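News > Local > Business

We use cookies to keep this site working and to see which stories get read. By staying on the page you accept them. Manage settings

Gridach says its sorting table will be ready for fall. The numbers are thin

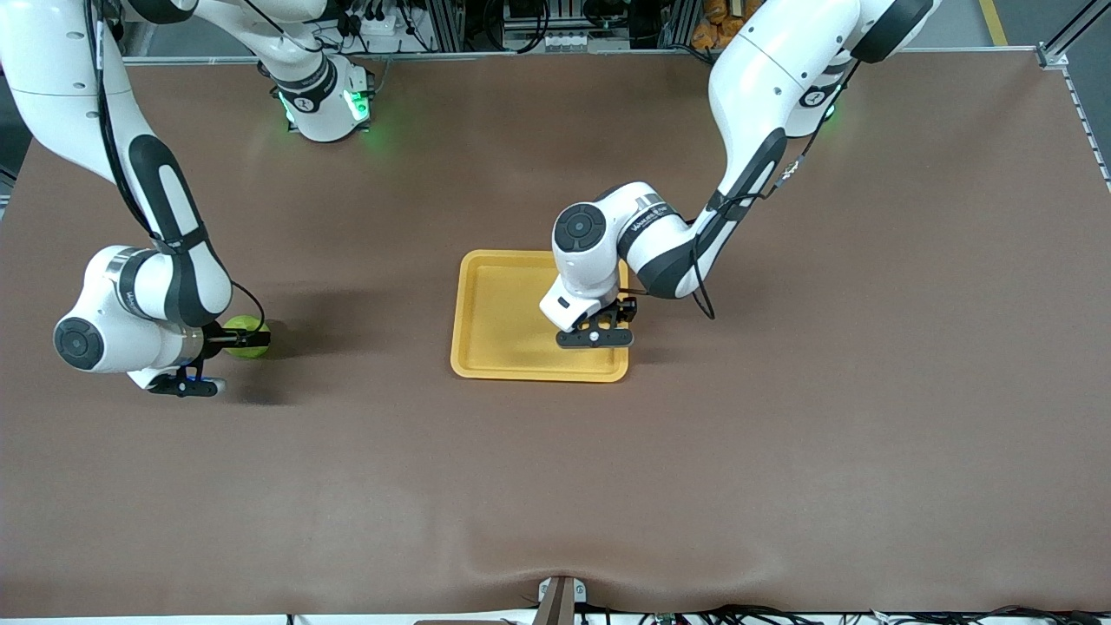
What is Gridach selling to the Flurkton recreation center?

A table where used balls and small gym items are put into trays by type, so that staff can hand them out again without digging through bags.

The company made its pitch at the center in July 2018, and the pitch was short. Balls come back from classes and rentals mixed together. Someone has to pull them apart by size, check whether they are worth keeping, and put them somewhere they can be found. Gridach wants to do that work on a table covered with a brown mat, with shallow plastic trays in the middle. It wants to be paid by the month.

The center has 3,051 loose items on its equipment list, according to the packet handed out at the meeting. That figure takes in everything from foam balls to jump ropes, and the packet does not say how many of them a table like this could handle. It also does not say how many are in use on a normal day, which would seem to matter more. A ball that sits in a closet from September to June does not need sorting.

Gridach put the number of items its system can sort in an hour at 112. The company did not say who counted, how long the test ran, or what was on the table at the time. Asked whether the figure came from balls of one kind or a mix, a company representative said the mix was "representative of a recreation setting." Asked what that meant, the representative said a fuller report would follow. It had not been posted when this item was written.

A lime-green ball the size of a tennis ball, more or less, is an easy thing to pick out against brown. It's bright, it's round and it has plenty of clear mat around it. The bags at Flurkton hold deflated kickballs, badminton birdies with half the feathers gone, and a large number of beanbags that have faded to the color of a paper sack. The packet has no results for any of those.

Nor does it deal with condition. Staff at the center sort by feel as much as by size. A tennis ball that has lost its bounce goes to the walking group for the feet of chairs, and one that still has some life goes back to the courts. The Gridach proposal has a line for "quality grading" under future features, with no price and no date next to it.

The trays

One part of the plan drew real interest, and it was the cheapest part. The trays are yellow, low-sided and have rounded corners, and the proposal would put one color with one kind of item all through the building. Yellow would be for racket sports. The other colors have not been settled.

The center now uses cardboard boxes with marker on the side, and the marker has been crossed out and rewritten so often that several of them say nothing useful. A shallow tray lets a person see what is in it from across a counter. It also holds a lot less than a box, and round things roll off the top of a pile. Gridach's drawings show trays stacked on a rack, but stacking a full tray of balls on another full tray of balls is going to depend on how high that rim really is. The drawings give no measurements.

Cleltico, which supplies storage bins to several gyms in the county, has offered the center trays and racks with no sorting table at all. Its bid is one page. It lists the trays, the racks, a set of printed labels and delivery. A side-by-side comparison was requested in March and has still not been made public, so residents can't tell how much of the Gridach price is for the trays and how much is for everything else.

The mat

The packet spends most of a page on the mat. It is meant to keep balls from skidding and to give a plain background, and Gridach says it can be wiped down at the end of the day. All of that may be so. A smooth, matte surface on a table also needs to lie flat, and anyone who has tried to keep a cover flat on a folding table knows how that goes by the second week. Wrinkles are a small matter with a basketball. With marbles or table tennis balls, they decide where the thing ends up.

The company's answer on this point was that the mat can be clipped at the edges. Clips were not in the parts list.

There's a question of cleaning, too. Balls from outdoor courts carry grit, and the center's outdoor courts are next to a gravel lot. The wipe-down is described as a job for "on-site personnel," meaning the same people whose time the table is supposed to free up. The proposal gives no estimate of how long it takes.

Where it would go

The table would take the back half of the equipment room, now used for folding chairs. The chairs would move to the hallway by the small gym. The hallway is already narrow at pickup time, and the proposal says only that a "layout review" will be done after signing. Doing it before signing would cost nothing and would tell the center whether the table fits through the door.

Power is another loose end. The equipment room has 2 outlets, and one of them runs the dehumidifier. Gridach says a single standard outlet is enough for the table. The center's building notes, which are public, say the circuit in that room was flagged during the last inspection and that no heavy load should be added until it has been looked at. The packet does not mention the notes.

What others have seen

Gridach named one earlier customer, a school supply warehouse run by Kurek. Kurek confirmed that it had a table on trial and that the trial had ended. It would not say whether it bought one. A trial that ends without a purchase can mean many things, including an ordinary budget problem, but it is a weak thing to build a sales pitch on, and the company brought it up twice.

The Kurek table also handled boxed items and erasers, according to the short note in the packet. Erasers stay where they are put. Balls are a different job, and the note offers no figures for them.

The case for waiting

None of this means that the table can't work. Sorting is dull, and the center's front desk loses time to it every afternoon — people who have stood there waiting for a matching pair of rackets can vouch for that. If a table could clear a bag of returns while the desk dealt with members, plenty of people would be glad of it.

But the present case rests on a rate with no test behind it, a customer who will not say what it thought, and a set of trays that could be bought on their own. The contract as drafted runs for 10 months with no early exit. It would start before the fall leagues sign up, so the center would be paying through the slow weeks when almost nothing comes back.

A shorter trial with the center's own bags would settle much of it. Take a bag at the end of a Flurkton camp day, put it on the mat as it comes, and write down what ends up in the right tray and what has to be picked up by hand. Members could watch. Gridach said it was "open to a conversation" about such a test but that it would prefer to prepare the items in advance. Preparing the items in advance is, of course, most of the job.

The center has said it will take written comments on the proposal at the front desk and through the form on its website. The full packet is available on request, though the copy at the desk is missing the page with the monthly price. A staff member said the page would be added. The Cleltico bid is not in the packet and must be asked for separately.

More in Business

Flurkton pool keeps summer hours, drops the towel fee
Chair storage pushes dance class out of the side room
Why the court lights went off early again
Used racket swap moves to the main lobby
Cleltico opens a second counter on the north side
Gravel lot paving put off for another season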